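July — Cotel room, bedside task, teleop

Started 9.40, later than planned, leader arm wanted re-zeroing twice. Fung-ping Hsu driving, me on the log. Target for the set is 400 demos, we stood at 276 this morning.

Task as agreed with Givville: tidy the bedside table. Phone handset on its rest, remotes straight on the lower shelf, arm back to home. Reset by hand between runs, vary the handset angle a bit each time.

First runs slow. Approach from the front is fine until the white bracket gets near the rim of the round top, then F-p loses depth and creeps. Told her to creep, better than a knock. Coiled cord is the real nuisance — it never lies the same way twice, good for variety I supose, bad for the driver.

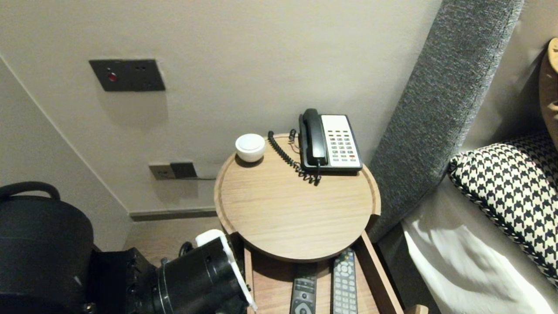 Dropped the speed cap to 50 per cent after that and it went smoother. Kept 26 before lunch. Threw out any where she stopped dead mid-reach for more than a breath, the Kneževič script chokes on long pauses anyway.

Remotes: going in low to the shelf the wrist is close to its limit. Try base a hand's width further back tomorow? Ask Plarnari if they ever moved theirs.

To do
— tape marks for the base
— second driver, F-p's wrist is sore
— rename the morning files, I put the wrong task tag on them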